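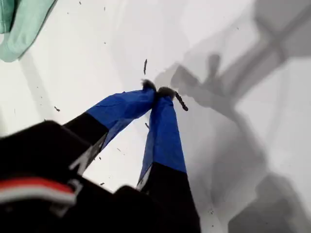
Equipment planning meeting – minutes
2025-07-10

I took the notes this time, so forgive the rambling. Last meeting's minutes went through with one fix: the Viminia quote was for 15 sets of fingertips, which I'd written down as a single set.

1. Fingertips and tape
We're still wrapping the gripper fingers in blue painter's tape, and everybody has an opinion about it! I'm fond of it (cheap, easy to swap, grips cloth well enough for me) but I did get outvoted. Viminia wants $876 for the lot, moulded, with spares. Agreed to buy, out of this year's consumables. Tape stays on the list until they arrive.
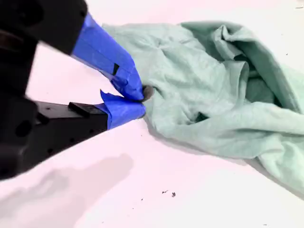
2. Second folding station
The long one! We all want another two-arm table set up the way the cloth one is, with an arm on each side and a camera by each arm. Ruotsalainen can supply the arms but delivery is October at the earliest, and Bestano is quicker and dearer. I said I'd rather wait. There was a fair bit of grumbling, then a show of hands, and we're waiting. I'll ask Ruotsalainen to hold their price for 47 days and see what they say.

Someone asked if we could get the table now anyway. Yes – white top, same as the others, and this time let's budget for proper cable covers as well.

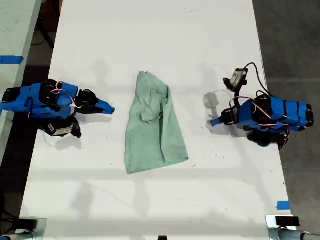 I'd also like 3 spare clamps in the order while we're at it, and a decent brush for the tabletops. No objections, so both are in.

3. Premico service plan
Held over. I haven't finished reading it, sorry! The colour-coded version is easier going if anyone else wants a look.

Next meeting when the Ruotsalainen reply is in.

Search minutes
Enter keyword
Go

Recent items
Equipment wish list, updated
Consumables budget: what's left
Bestano quote, revised
Bench booking notes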